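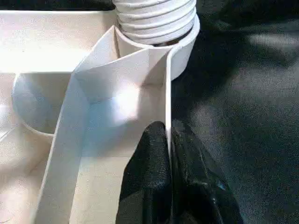 The hose end and its collar, against the gray cloth.

Reginald Okafor had the part out on the table before seven, while the kitchen was still cool. He laid a dark gray cloth down first so nothing would roll, then set the white plastic on top of it and turned it until the socket with the hose in it faced the window.

It had come from his sister's place in Grurkside, along with two lamps and a box of towels. She had written KUSLEY on the bag in marker, and under that, "drain side." He didn't know what the other side was. She had bought the thing in July of the hot year and run it in the back bedroom for their mother, who couldn't sleep if the air was damp. When their mother moved to the home in Stendemier, the machine went to the garage, and the pieces of it went to different shelves.

He had the motor and the outer case already. They had been in his hall closet since spring. What he had been missing was this.

He wiped the flat part with a damp rag. There were scuffs down toward one corner and he worked at those for a while with baking soda, and some of them went and some of them stayed. He ran his thumb around the inside of the little round well. He remembered his mother setting her reading glasses in it once when the machine was open for cleaning, and then the three of them looking for the glasses until supper.

The phone rang at twenty past seven.

"Did you find the clip?" his sister said.

"There's no clip."

"There was a clip. It held the hose."

He bent down and looked. The hose sat down inside the collar with a thin gap showing between the two.

"It's just sitting in there," he said.

"Then it'll leak. It leaked on me."

"How much?"

"Enough to ruin a rug, Reggie."

He wrote "clip" on the back of an envelope. She told him the man at Ackah might have one, the parts place on the county road, and that he should bring the number with him because the man would not look anything up without a number. He asked her what number. She said it was on the case, on the bottom, and she could hear him not getting up, so would he please get up.

He went to the closet and tipped the case over on the carpet. The sticker was mostly gone. He could read 903 and then a dash and then nothing.

"Nine-oh-three," he said.

"That's it. That's the one."

"There's more after it. It's worn off."

"Tell him nine-oh-three and tell him it was Mama's. He sold it to me."

Ackah opened at eight. Reginald wrapped the part in the cloth and carried it out to the car and put the seat belt around it. The road was 40 most of the way and he kept to it. There was a truck behind him that wanted to go faster, and he let it by at the feed store.

The man at the counter was younger than he expected. He unfolded the cloth and looked at the hose and pushed on it with one finger.

"Nine-oh-three," Reginald said. "My sister bought it here."

"That would've been my dad."

"She said there's a clip."

The man went in the back. Reginald could hear drawers. There was a calendar on the wall from a seed company and a jar of pens, and a sign that said the shop had 1,000 parts on hand and could order the rest. He stood with his hand on the plastic so it wouldn't slide.

The man came back with a small bag. Inside was a white ring with a break in it, no bigger than a bracelet for a child. He spread it open and put it around the hose and pushed down, and it clicked. He pulled on the hose and it stayed where it was.

"What do I owe you?"

"It's been in that drawer since before I was driving," the man said. "Take it."

Reginald put five dollars in the jar with the pens.

He drove on past his own turn. It was another half hour to Stendemier and he had nothing to do until noon. The home was a long brick building with a flagpole, and she was in room 341, on the top floor, where it was warm. She was sitting up with the window open, fanning herself with a church bulletin.

"What's that you've got?" she said.

He set it on the bed and opened the cloth. She looked at it a good while, and touched the well with one finger, and then the hose.

"That's my machine," she said.

"Part of it. I'm putting it back together."

"For who?"

"For in here. I asked at the desk. They said all right, if it doesn't leak."

"It leaks," his mother said.

"I got the clip."

She took hold of the hose and gave it a pull, harder than the man had. The clip held. She pulled once more - the bed shook a little - and then she folded the cloth back over the whole thing and patted it.

"Bring it by tomorrow," she said. "It's supposed to rain."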